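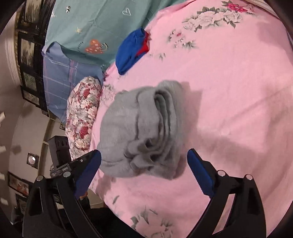

**CONSUMER / HOME**

30 May 2022

A bedding firm's claim that its blankets will keep a household warm enough to turn the heating down has yet to be backed by anything a buyer can read.

Curkix, based in Lurkstead, began selling its Zeltham blanket in March. The box says the blanket "pays for itself in one winter". A leaflet inside puts the saving at 315 pounds a year, with a small star beside the figure. The star leads to a line on the back which says that results depend on the home, the weather and "how the product is used".

Asked how the sum was reached, the company said it came from a trial in four homes. It would not say how large the homes were, how they were heated or what they had spent the year before. It also declined to say whether anyone in them had used a blanket already, a question that matters a good deal when the thing on trial is a blanket.

Edileuza Godoy, who runs a household advice desk in the town, has asked the firm for the full results twice. The first time she was sent the leaflet. The second time she was sent the leaflet again, with a discount code.

"I don't doubt it's warm," she said. "Blankets are warm. I want to know what they did with the thermostat, and for how many hours, and they won't tell me."

Godoy said callers to her desk had begun to ask about the blanket after their bills went up this spring. Some wanted to know if they could switch the heating off altogether at night. She tells them to wait, and to look at draughts round doors and windows first.

Curkix says it has taken 2000 orders. It did not say how many had been sent back. Its website carries a page of glowing comments, none of them dated, and several using the same phrase - "like a hug from the sofa".

The firm has also joined a labelling scheme called Tse, whose badge now appears on the box. The scheme's own rules, which run to a single page, say that members are checked on stitching and washing. They do not mention heat, or bills.

A spokesman for Curkix said customers "understand what we mean" by the saving, and that a longer trial was planned before next winter. He gave no start date. He would not say whether the wording on the box would change in the meantime.

The blanket is still on sale, and the leaflet was still in the box this week.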